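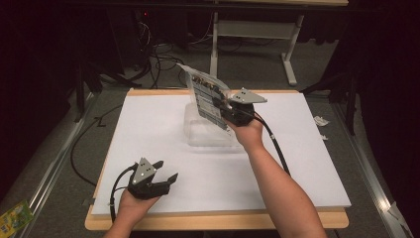

Replacement control board for boiler arrived with torn bag, safe to fit?

Posted in Heating and Plumbing, 1/28/25

My Rokar combi stopped firing up two weeks ago. The engineer found that the main board had gone and quoted me for a new one, but said he was happy to fit a part I bought myself if it was the right number. I ordered one from Prinilico because they were the cheapest with stock.

It came in a jiffy envelope with no box inside. The board was in a plastic bag with a split along one side, and there was no sticker sealing it. The part number matches. I can't see any marks on the board, but I don't know what I would be looking for.

The seller says all their boards are tested before they go out and that a split bag is not a fault. They will take it back but want me to pay the postage. The engineer is booked for 11 days from now and his next free slot after that is in March, so I would like to get this settled. We have an electric shower and two fan heaters, so we are managing.

Should I let him fit it, or send it back and start again?

plernham_terrace

Reply from kettleandcoil

Send it back. I had a board from a different online shop that looked fine and lasted 18 days. By then the engineer had been paid, and he charged again to come out and take it off. The part was refunded but his time was not, and that was the bigger bill.

On the postage, check whether you bought it as new or as refurbished. "Tested before they go out" sounds to me like reconditioned stock. If the listing said new and it isn't, it is not as described and you shouldn't be paying to return it. Take a screenshot of the listing now before it changes.

Reply from oldflue44

A split bag on its own doesn't mean much. Static can damage a board without leaving a mark, so you won't find out by looking at it, but plenty of boards survive worse.

What I would do:

Leave it in the bag and don't handle it any more than you have. If you must pick it up, hold it by the edges.
Look through the plastic for bent pins on the connectors, and for brown patches or dull, lumpy solder. Old solder work means it has been repaired at some point.
Ring your engineer and ask if he will still fit it, and what he charges if it doesn't work. Some won't touch a part that comes without its box.
Ask the seller in writing how long the guarantee is and whether it covers a board fitted by a registered engineer.

If you do send it back, D'Souza on the Plernham trading estate keep boards for the common Rokar models. They were £19 dearer than online when I bought mine, but it was boxed and I had it the same day. Take the old part number with you – the model name on the front of the boiler is not enough.

Reply from mags_b

same thing happened with our washing machine, we just fitted it and its been ok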